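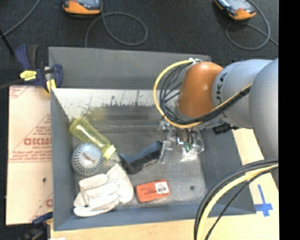
Graue Kiste mit der gelbgrünen Flasche, Stand Februar

tibor_v
Ich sortiere gerade Haushalts- und Sportsachen. Bisher kommt alles zusammen in eine große offene Kiste wie die auf dem Foto. Lohnt es sich, das zu trennen? Die Flasche liegt bei mir immer schräg am Rand.

Liis H.
Ich würde trennen. Zwei kleinere Kisten kann man auch voll noch tragen, eine große nicht.

raimonds_k
Sehe ich anders. Bei zwei Kisten suche ich immer zuerst in der falschen. Eine große, offen und ohne Deckel - da reicht ein Blick.

Liis H.
Solange wenig drin ist, ja. Bei mir lag nach zwei Monaten alles übereinander.

Alcides
Flaschen gehören meiner Meinung nach gar nicht in die Kiste, jedenfalls nicht liegend. Mir ist mal eine ausgelaufen, 200 ml auf die Handtücher.

tibor_v
Die ist leer und zugeschraubt. Zu den Kratzern an der Rückwand: bekommt man die raus?

raimonds_k
Kratzer nicht. Schlieren gehen mit Spülmittel und einem weichen Tuch weg. Keinen Topfschwamm nehmen, der macht es schlimmer.

tibor_v
Danke. Ich bleibe vorerst bei einer Kiste, die Flasche kommt ins Regal.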